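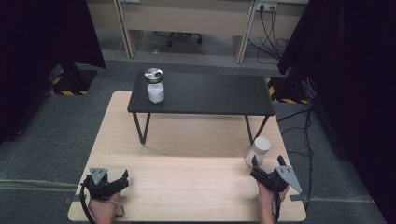 Small raised tables and shelf risers get sold as desk accessories, but they earn their keep faster on a kitchen bench or a craft table. One of them gives you a second level over a patch of surface you already own, and it costs less than a cupboard. The type I use most has a flat black top and thin metal legs that splay into a V. With a jar up on top and a white container standing on the timber in front of a leg, both are in easy reach, and the space underneath stays open for flat things. The tips below are what I've settled on after using risers in the kitchen, the laundry and the shed.

Choosing the height

Measure the tallest thing you want to slide underneath before you buy. Most people measure what goes on top, then find the chopping board fits under and the butter dish doesn't. Allow a finger's width of clearance above the tallest item so you can get it out without scraping the lid.

If the riser is going under wall cupboards, measure that gap as well. Stand your tallest jar on the bench, put the riser height on top of that, and leave enough room to lift the jar clear. You need more room than you think for a jar you scoop from, less for one you only tip.

A low riser is better than a tall one if you're unsure. Tall ones get knocked, and anything at the back of them ends up out of sight.

Legs or solid sides

Thin metal legs let you wipe right through from front to back. Solid sides hide clutter but collect crumbs along the bottom edge, and you have to lift the whole thing to clean. On a kitchen bench I'd go for legs every time. In a shed or garage the solid type is fine.

Check the feet. Bare metal on soft timber will leave dents, and if the riser gets dragged it will leave a line. Felt pads work on a dry desk. In a kitchen, use clear rubber bumpers instead, as felt soaks up spills and goes grey. The cheap bumpers come in sheets and the adhesive gives up after a few months near a sink. Clean the metal with methylated spirits before sticking them on and they'll last longer.

Splayed legs stick out past the feet of other things. Keep breakables away from the front corners or you will clip them when you move the riser.

Stopping the wobble

Nearly every small metal table rocks a bit out of the box. Put it on the flattest surface you have and press each corner in turn. If it rocks, try it on a different surface before blaming the table. My own bench has a dip near the window that I didn't know about until I tried this.

If it is the table, loosen all the leg screws half a turn, set it on the flat surface, press down on the middle of the top and tighten them again while holding it there. Tighten opposite corners in pairs. That fixes most of them. For the rest, double up the rubber bumper on the short leg.

Check the screws again after a month.

What goes on top

Put the things you use daily on the top, towards the back. Jars with metal screw lids are good candidates, as you can pick them up by the shoulder and the lid won't come off in your hand. Tubs with push-on lids should live at bench level where a dropped one hasn't far to go.

Leave most of the top empty. A riser that's full becomes a shelf, and then the spare jars start to go in front of it and you've lost the bench as well. I keep a third of the surface in use at most, so there's always somewhere to put down a mug or a bowl while I'm working.

Heavy items go directly over a leg. A full two-kilo flour canister in the middle of a thin top will make it sag over time, and the coating may crack along the bend.

What goes underneath

Flat and wide things: trays, a folded tea towel, a notebook, the kitchen scales. Scales do very well under a riser because they're protected from being used as a place to dump the mail.

Don't put food that needs air underneath, and don't put a toaster or kettle anywhere near it. Steam condenses on the underside of the top and drips. I lost a recipe book to this.

Don't push small things right to the back either. If you need to bend down and look, it will never get used.

Black tops and how to keep them decent

A matte black surface shows flour, salt, dust and fingerprints, in that order. The trick is to wipe it dry first and damp second. If you go straight in with a wet cloth, you turn flour into paste and spread it into the texture.

For the damp wipe, use warm water with one drop of dish liquid in a two-litre bucket. More than that leaves a film, and a film on matte black looks like a grease mark. Dry it straight away with a clean cloth. Skip spray polish. It makes shiny patches you won't get out.

Coffee rings come off with bicarb on a damp cloth, used lightly. Don't use a scourer or the rough side of a sponge. Once the matte finish has been rubbed smooth it stays that way, and the only cure is to repaint the lot.

If you do end up repainting, take the top off the legs, sand with 2000 grit wet-and-dry only where the damage is, feather the edges, and give it thin coats with a full day between them. I used Stullby matt enamel on mine, colour number 739, and it was a close enough match that I stopped seeing it after a week. Keep food off it until the paint has cured for as long as the tin says.

Pale timber benches and tabletops

Light timber with a fine grain marks easily, and metal is the worst for it. Black metal can leave a grey smudge that looks like dirt and isn't. Try a white pencil eraser before anything else. It takes out more than you'd expect and doesn't touch the finish.

For water marks, leave the timber to dry overnight before deciding what to do. Half of them go by morning. If one hasn't, rub a little plain mayonnaise or petroleum jelly on it, leave it for an hour, and wipe off. This works on white marks only. Black marks mean water has reached the timber itself and you're looking at sanding.

Oiled tops want a fresh coat a couple of times a year. I do ours in April and again in spring. Clear everything off, riser included, and leave it off until the next day. Putting legs back on fresh oil gives you four permanent dots.

Move the riser a few centimetres now and then. Pale timber darkens with light and you'll get a ghost of the top on the bench if it sits in one spot all year.

Jars and their lids

Frosted jars look tidy because they hide the contents, and for that reason they need a label. Put it on the back or the base if you don't like the look. A strip of masking tape with the name and the date you filled it is enough, and it peels off frosted glass or plastic without leaving much behind if you change it every few months.

Shiny metal lids pick up every fingerprint. A dry microfibre cloth is all they need. If a lid has gone dull around the rim, it's usually dried salt or sugar in the thread. Soak the lid in hot water for ten minutes, run an old toothbrush around the inside, and dry it completely before it goes back. A lid put back damp will rust from the inside first, where you won't see it.

Stuck lid: run the lid only under hot water, dry it, then grip it with a wide rubber band around the edge. Don't bang it on the bench – you'll dent the lid and it won't seal again.

White plastic containers stain from turmeric, tomato and tea. Leave them in full sun for a day after washing and most of the yellow will fade. Bicarb paste helps with what's left.

If two containers look alike from across the room, don't store them side by side. Put one up and one down. I did this after salting a batch of stewed apples.

Where I bought mine

The black one is a Pleston, $79 when I got it, and it's held up. The Dunmore version was $86 and has a thicker top but the legs are closer together, so you fit less underneath. Plunis make a flat-pack one that's cheaper again. I had one in the laundry and the screws were soft, so use a hand screwdriver and don't force them.

Second-hand shops often have old plant stands and monitor stands that do the same job. Check the welds where the legs meet the top, and take a tape measure with you.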